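May 24, 2003
Stick bench, flex and blade tests

Back on the hockey shafts after the week lost to the move. Ignacio Sotomayor had left the Boychuk samples on the rack with the tags still on, so I started there. The question is the same one the equipment manager has been asking since the playoffs ended: why the second-line wings go through twice as many sticks as anybody else, and whether a different shaft would fix it before camp in August.

Set the three-point rig to the usual span. Zeroed the load cell cold, let it warm up, zeroed again. It drifted less than last time. I still don't trust it on the first pull, so first pulls are thrown out for every shaft below.

Boychuk shafts, 8 pieces, all marked the same stiffness. They are not the same stiffness. Two of them read noticeably softer than the rest, and those two came from the end of the box with the older lot stamp. Ignacio thinks it's the layup and I think it's how they were stored. Put them aside with orange tape on the butt end. Do not hand these out to players, even for a stick-and-puck session. Somebody will like one and ask for more.

Durnix next. Much tighter group. Ran one up to failure and it let go at 2,295 newtons, just below the lower hand position, with a long split up the narrow face. Clean sound, no warning creaks. The broken one is in the bin under the bench if anyone wants to look at the fibers. Please put it back in the bag when done, the splinters get into everything.

I only broke one. We have to pay for these now that the season's over.
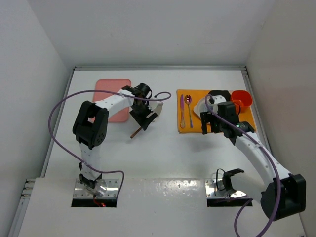 Fatigue run on the Avia shaft stopped at cycle 66 when the clamp slipped. That number means nothing about the shaft. The rubber pad in the clamp is worn smooth on one side and I have been turning it around for a month. Ordered new pads. Until they come, check the pencil mark on the shaft every ten cycles or so, and if it has moved, stop and start over with a fresh count.

Went back through the breakage sheets the team sent over. They are a mess. Half the entries say "broke" and nothing else. Where there is a note, most of the wings' breaks are on slashes and faceoffs, hardly any on shots. If that holds, a stiffer shaft won't help them much and could make it worse. What would help is more wall on the narrow face, low down, where the Durnix split. Heavier, of course, and they will complain.

Trestuvska called. They can make a short run with an extra wrap over the bottom third, no change in the mold. Asked for 2 to start. I want one for the bend test and one for side impact. They wanted to know the target weight and I said I'd get back to them after I weigh what the guys use now with tape on. The catalog weights are bare shafts, and some of these players put on enough tape to matter.

Blade glue: still no difference I can measure between the two hot melts. The joint that came loose on the ice in the last home game was under-filled. You can see the dry patch when you pull the tenon. I'd call that our mistake and drop the glue question.

Side impact rig needs the pendulum stop moved down one hole before anyone uses it. I raised it for the goalie paddles and forgot to put it back.

To do:
Weigh taped sticks, home rack and road rack separately
Re-pull the two soft Boychuks after they have sat indoors a while
New clamp pads, then restart Avia from zero
Ask for break location on the sheets (high, low, at the hosel). A check box would do it
Send Trestuvska the target weight

Ignacio has the key to the shaft cabinet.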